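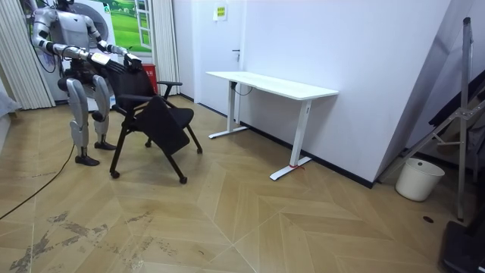
To: hallilside-rooms list
From: Noémie Renaud
Date: 2024-02-18
Subject: Re: [rooms] training chairs, who is taking them?

Quick one, on my way out the door.

Yes we still want them. The black mesh ones with the fold-down writing panel, on casters. 11 if Skeston can spare that many, otherwise whatever is left after Eltwood has picked. Please keep the panels folded DOWN when you roll them, last time two got bent in the doorway.

Armrests - one side only is fine, we have left handers but they can use the long table.

Wood floor in our room so can someone check the casters for grit before they go in? A damp rag does it. And leave the path along the window clear, the curtains catch in the wheels.

Van is booked for 4, not 3. Will send the door code seperately.

Noémie

On Friday the Skeston desk wrote:
> Hi all, we have 26 training chairs to pass on before
> the end of February. Mesh back, padded seat, writing
> panel. A few panels are stiff. First come first served,
> tell us how many and wether you can collect.
> Hayashi room has asked for some already.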